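How to work out your net worth

Net worth is the value of what you own less the value of what you owe, on a single day. The sum is simple. Most of the errors come from mixed dates, guessed prices and debts left off the list. The method below uses a plain spreadsheet, though paper will do. Set aside one afternoon for the first run. Later runs are much shorter.

What you need

A spreadsheet with five columns: item, type, value, date of value, source of value.
The latest statement for every bank, savings and pension account.
The latest statement for every loan, card and mortgage.
Share certificates or the holdings page from your broker.
For anyone who owns part of a private firm, the last set of annual accounts.

Step 1. Fix the date

Choose one day and value everything as at that day. The end of a month is easiest, as most statements are drawn up then. If you use a yearly date, keep to it. I use the last day of March, which falls close to the end of the tax year and means that much of the paperwork is already to hand.

Where a statement is dated a few days either side, use the figure on it and put the true date in the fourth column. Do not adjust it. Where a statement is more than three months old, ask for a new one.

Step 2. List cash and near cash

Enter current accounts, savings accounts and any notice accounts at the closing balance. Enter foreign currency at the mid rate for the day, and write the rate in the source column. Money lent to friends or family may be entered only if there is a written record of it and payments are being made. Otherwise leave it out, and add it back as cash when it arrives.

Joint accounts go in at your share. If you are working out a figure for a household, enter them once at the full amount.

Step 3. Value listed shares and funds

Multiply the number of units by the closing price. For example, 600 shares in Gritena at a close of 225 pence come to £1,350. Two points cause trouble:

Prices in pence. London prices are usually quoted in pence, so divide by 100 before you enter the result. A value that looks far too large has nearly always missed this step.

Dividends declared but not yet paid. If the shares have already gone ex-dividend, the price has dropped by about the amount due. Enter the dividend as a separate line. If they have not, leave it out – the price still includes it.

Share options count only to the extent that they have vested. Take the market price, subtract the exercise price and multiply by the number vested. If the answer is below zero, enter zero.

Step 4. Value a stake in a private firm

This is the least certain line on most sheets, and for owners it is often the largest. There is no market price, so you need a method, and you need to use the same method each time.

The simplest is book value: total assets less total liabilities from the balance sheet, times your share. It suits firms that hold property or stock. It tends to understate firms that sell skill or advice.

The other common method is a multiple of profit. Take the average profit after tax for the last three years and multiply it by a figure taken from sales of similar firms. Suppose Sibel Karakaya owns 40 per cent of Romik, a small packaging firm. Average profit is £100,000 and firms of that sort have been changing hands at three times profit. The whole firm is put at £300,000 and her share at £120,000.

A minority stake is hard to sell, so many valuers take something off for that. If you apply a discount, show it on its own line so that it can be removed or changed later.

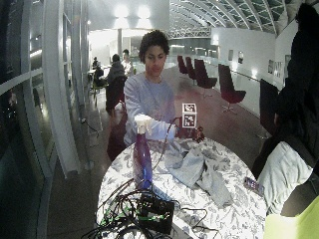 Step 5. Value property and goods

For a home, use recent sale prices for similar homes in the same street or the next one. Asking prices should not be used. Take off nothing for selling costs at this stage, but note them if you expect to sell within the year.

Enter a car at the price a dealer would pay for it. Household goods can be left out altogether unless a single item would fetch a sum that matters to the total. The insured value is no guide, as it is normally the cost of buying new.

Step 6. List every debt

Enter the mortgage at the amount needed to clear it on the chosen date, including any early repayment charge if you plan to pay it off. Enter cards at the full balance, even where you clear them each month. Add car finance, student loans, overdrafts and tax that has been earned against but not yet paid. The last of these is the one most often missed by people who work for themselves.

Personal guarantees need a note. If Elvia Bermúdez has signed for a bank loan to her firm, Hoani, the debt is the firm's and stays off her sheet while it is being repaid on time. Record the amount below the total – if the firm stops paying, it moves up.

Step 7. Subtract and check

Add the assets, add the debts and take the second from the first. Then sort the sheet by value and look again at the top five lines. An error of a tenth in any of these will outweigh all the small items put together.

Save the sheet under its date and lock it. For the next run, make a copy and change the values in the copy. Old values should stay as they were, even where a later sale shows that they were wrong.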